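Steltden Robotics Club Forum > Student Projects > Gripper pad wear and approach angle

padwear_421
Posted in July 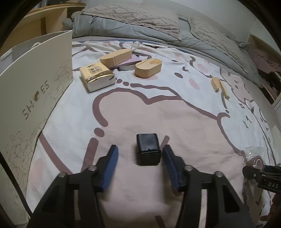

Jaws open on the black cube, blue pads, soft surface.

Running the grasp set for our summer project. On a hard desk the cube is easy. On a bedsheet I get 8 misses per 100 tries, nearly all with one corner slipping out at closing. Pads are the ribbed blue ones. I plan to switch to smooth pads from Dirketti before the next set. Objections?

linkage_lou
Yes. Change one thing at a time. Ribs are not your problem until you have checked that both jaws meet the object together. If one pad touches first, it pushes the cube across the cloth.

torque_notes
Disagree. The cube has horizontal ridges low down. Ribbed pad on a ridged face gives you line contact, and that rocks. Smooth pads spread it out.

linkage_lou
Only if you grip that low. Come in higher – the upper part has no ridges that I can see.

padwear_421
I close at whatever height the jaws reach. The mattress gives when I press, so height is hard to hold.

dolan_bench
Same on our Deven build. We set the approach at 90 degrees to the face and stopped pressing down before closing. Misses dropped. We never touched the pads.

torque_notes
Did you log pad contact, or only pass and fail?

dolan_bench
Pass and fail.

torque_notes
Then you can't say the pads don't matter.

padwear_421
OK. Next 100 with the same pads, square approach, no downward load. Smooth pads after that – I'll post both logs in this thread.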